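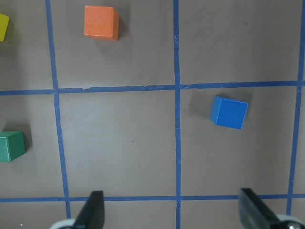 Wooden cubes on a grid marked out in blue masking tape.

Heketti opens tape-and-block table for summer's end

8/23/23

The Heketti activity center has added a tabletop block game to its drop-in room, using colored wooden cubes and a grid made from blue masking tape on a plain grey surface.

The game is called Wedo. Players take turns moving a cube from one square to the next, following a card drawn from a stack of 21. Some cards name a color and a direction. Others ask a player to copy a pattern printed on the back. A round takes a few minutes, and two to four people can play.

The center tried the game in April with one table and a borrowed set of cubes. It drew steady use from children waiting for the craft sessions, and the center asked for money to make it a regular part of the room. A grant of $2,000 from the Kemppainen fund paid for new cubes, printed cards and storage boxes. The cubes were cut and painted at the Cundar workshop, which made 800 of them for the center and for school classrooms nearby.

There are now 13 tables set aside for the game. Each has its own grid, laid by hand with ordinary masking tape. Blue was picked because it shows up well against grey. Staff plan to replace the tape when it lifts or creases too much, and the old strips peel off without marking the surface.

The squares are not all exactly the same size from table to table. The rules allow for this. A cube counts as being in a square if most of it is inside the tape lines, and a cube resting on a line goes back to where it started.

Families who want to play at home can pick up a sheet with the rules and a list of the cards at the front desk. Any set of small blocks will do, along with a roll of tape and a table or a smooth floor. The sheet suggests pressing the long strips down first and adding the cross strips after that.

The drop-in room is open in the afternoon and admission is free. Children under eight need an adult with them. Groups larger than ten should call ahead so that enough tables can be kept clear. Cubes and cards are to be returned to their boxes at the end of each visit.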